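Equipment Review: Luretti Two-Finger Gripper and Hovland Wrist Camera
Sulus Applied Automation Laboratory
Tuesday, September 18, 2018

Purpose of the review

The laboratory was asked to recommend a gripper for its bimanual handling station, which is used for teaching and for trials with household goods. The station had been running on Zilier parallel grippers, which are sturdy and well documented but were selected for machined parts. The Luretti two-finger gripper was considered as a replacement on both arms, together with the Hovland wrist camera. The evaluation ran over 4 weeks and was completed by the regular staff of the station. Neither supplier took part in the testing, and all units were purchased at list price.

Installation

The Luretti gripper arrives fully assembled. The adapter plate must be ordered separately, and this is easy to miss on the order form. Once the plate was on hand, mounting presented no difficulty. The cable leaves the housing at the rear and needs a generous loop of slack, particularly on an arm that will rotate its wrist through a wide range. On the left arm the loop was first made too short, and the connector worked itself out during a slow rotation. A strain relief clip would be a welcome addition to the package.

The controller was recognized by the existing arm software after a single restart. Finger position and closing force are set in separate menus, and the force menu uses a scale without units. The manual offers a conversion table in an appendix. Staff printed it and taped it to the cabinet door, where it remains.

The Hovland camera mounts between the arm flange and the gripper and adds a modest amount of length to the wrist. Its bracket allows a small range of tilt. The reviewers found the middle setting suitable for most work, although the lowest setting gives a better view of the fingertips when parts are small.

Handling of rigid objects

On cups, boxes, and wooden blocks the Luretti gripper performed as well as the Zilier unit it would replace. Closing is smooth, and the fingers meet squarely. At high speed the Zilier remains the better product: it settles faster after a rapid move, and its grip on a smooth cylinder is more secure. An institution whose work consists mainly of metal or hard plastic parts has little cause to change.

Thin flat objects were difficult for both. Neither gripper could lift a sheet of card from a smooth table without the help of an edge or a second arm. The Luretti's tapered fingers did allow an operator to get under the lip of a shallow lid, which the blunt Zilier fingers could not do.

Handling of soft objects

The reviewers gave the greatest share of the available time to soft goods. Towels, knitted items, and plush toys change shape when touched, and a closing force that is right for one part of the object may be wrong for another. The narrow tips of the Luretti fingers are an advantage in this work. They can take hold of a small feature, such as a seam, a cuff, or the snout of a toy, while the other arm stays close to the body of the object.

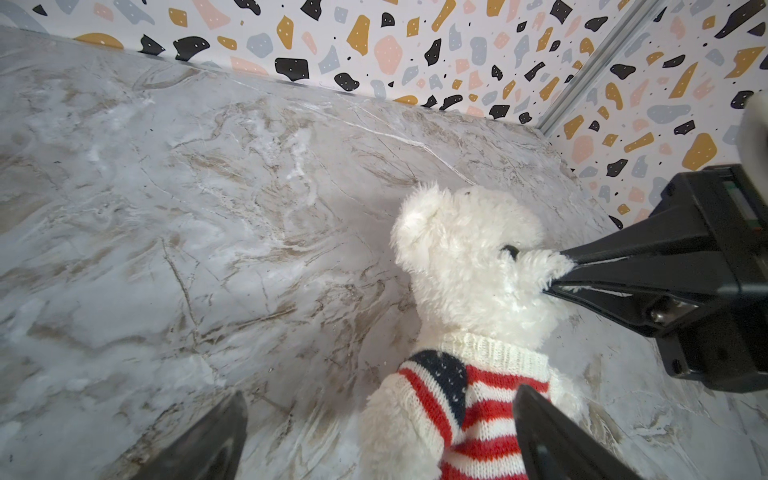 Readers of the draft report were invited to comment before publication, and one reply disputed the weight placed on this part of the trial. A pointed tip concentrates the load, the reader wrote, and any laboratory that handles delicate knits should insist on rounded pads before it signs an order. The same reader asked whether the force setting had been changed between fabrics or left alone throughout.

The point about pads is well taken. The setting was held at 3 on the controller's scale for all soft goods so that results could be compared. This was low enough to avoid visible marks on plush fabric. On an open-weave scarf, however, a fingertip passed between the threads and had to be freed by hand. Luretti lists rounded pads as an accessory. They were not on hand during the evaluation, and the laboratory would wish to test them before making any statement about their value.

Working with 2 arms at close range also brought out a matter of clearance. The Luretti housing is boxy, and when both grippers approach the same object from different sides, the housings limit how closely the fingers can work together. Operators learned to bring the second arm in at a steeper angle. This is a habit that can be taught, but a slimmer housing would have made it unnecessary.

The wrist camera

The Hovland camera gives a clear view of the fingers and the object between them. Color is faithful enough that striped or patterned fabric can be followed from one recording to the next. The near focus is good. The exposure control is less so: when a pale object fills most of the view, the camera darkens the whole picture, and black fingers lose their edges against shadow. Fixing the exposure by hand corrects the problem, but the setting is lost when power is removed. Staff must therefore enter it again each morning.

The wrist view should not be relied upon alone. One gripper often hides the part of the object that the other is about to touch, and an overhead camera remains necessary for planning the approach. The laboratory kept its existing overhead unit in service throughout.

Durability and upkeep

After 200 closing cycles on each arm, the fingertips showed light scuffing and no play could be felt in the joints. Lint is the chief nuisance. Plush fabric sheds into the gap at the base of the fingers, and the cover must be removed to clean it out. The screws holding the cover are small and easily dropped, so a tray is advised. The Zilier, with its closed base, needs only to be wiped down.

Support

Luretti answered a question about the force scale on the following business day, with a clear explanation and a corrected page for the manual. Hovland had not replied to the laboratory's question about storing exposure settings when this review was prepared.

Recommendation

The laboratory recommends the Luretti gripper for stations that handle fabric, toys, and other soft household goods, with the rounded pads to be tested at the first opportunity. The Zilier gripper will be kept for rigid parts and for any work at high speed. The Hovland camera is approved for use on both arms, on condition that the exposure value is written on the station's daily checklist. Purchase requests should name the adapter plate as a separate line.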